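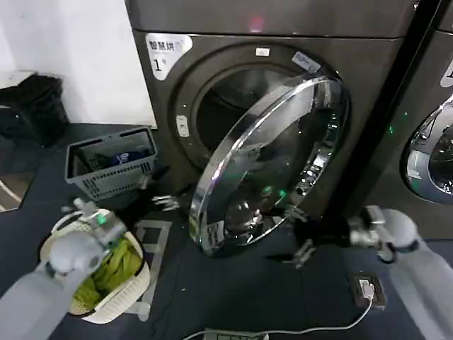 Dryer number one, door open.

OK, a thread on learning to read a new script as a grown-up, which I started on 2018-07-14 and am still daft about.

I'd always figured Chinese characters were a memory feat for other people. Then I learned that 木 is a tree, two of them make a grove, three make a forest, and I was gone. Whole evening, gone!

My goal was 500 characters by September. I got there with a paper notebook, a cheap pen, and the back of every envelope that came through the door.

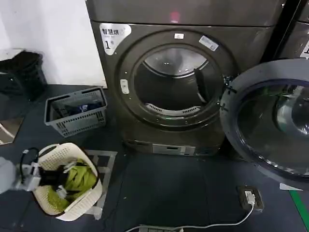 智慧烘: the first two are "wisdom" (so, "smart"), the last is to dry with heat.

Look at the left side of 烘. That's 火, fire! The right side, 共, gives you a hint of the sound. Loads of characters work this way: one bit for meaning, one bit for sound. Once you catch on, you start guessing new ones, and some days you're even right.

And 慧 has a heart tucked in at the bottom, 心. Favourite character of the month, no contest.

What I use: Tudov for flashcards (ten new ones a day, tops) and a second-hand Hafstein reader with tiny stories about a lost goat. I care so much about that goat.
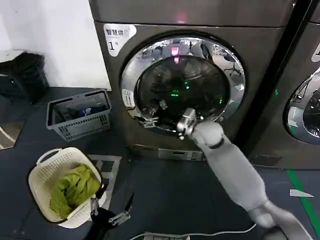

Unathi Chauke: Do you write them all by hand? I can read up to 1000 now but ask me to write one and my mind's a blank.

I do, Unathi, but only the new ones, five times each, saying them out loud. My handwriting is still awful. Stroke order helped heaps: top before bottom, left before right, close the box last.

Best practice is the dull stuff. Stickers, menus, bus stops, the backs of noodle packets. Short words, big print, and you see the same ones over and over.
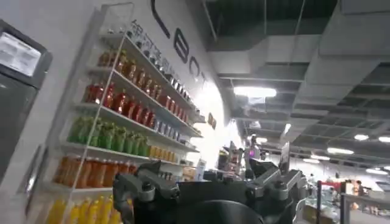 Bottles, shelved by colour.

Drinks next! I can do 茶 (tea) and 水 (water) and then I'm bluffing. Current count is 1567. Send me your favourite character, the weirder the better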